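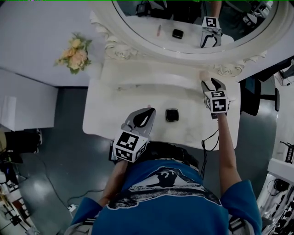
Will a white vanity table keep its color near a window? Only if the finish is UV-cured; the Varngate has one, and after a winter and a summer in direct afternoon sun the top still matches the underside of its drawer.

Monday, 9:40 a.m.
By El Idrissi

The Varngate is sold by Telstead at $149, flat-packed in one carton. I bought mine at full price and have used it daily as a dressing table and, in the evening, as a writing desk.

Assembly took 61 minutes with a hand screwdriver. The leg bolts are all one length, so they cannot be mixed up. The drawer runners are handed, left and right, and the stamped letters on them are small enough to miss under a ceiling light. I fitted one backward and had to pull it. Torque the leg bolts lightly at first, square the table on a flat floor, then finish tightening. Mine needed a second pass in November, when the heating came on and one joint had opened slightly.

The finish is the strong point. Nail polish remover left on the top for 5 minutes dulled a patch the size of a coin – visible at a low angle, invisible from the chair. Foundation, hair oil and coffee wiped off with dish soap. Hairspray builds up as a faint tackiness and needs warm water. I would not put a curling iron down on it without a mat.

Rigidity is average. Side to side the table is firm. Front to back it moves a little under a forearm, enough to shake a mirror when writing fast. Pushing it tight to the wall cures most of this, but the baseboard in my room holds it off, and I had to add felt blocks behind the rear legs.

The drawer is shallow. Compacts and brushes fit, tall bottles have to lie flat, and there is no soft close. I counted 1,825 open-and-shut cycles on a clicker before the left runner began to tick. A drop of dry lubricant stopped it.

I also tried the Irkari, which has a deeper drawer and stiffer legs. Its top is painted and had yellowed along the window side by spring. For a dark corner I would pick the Irkari. For a bright room, the Varngate – with the felt blocks.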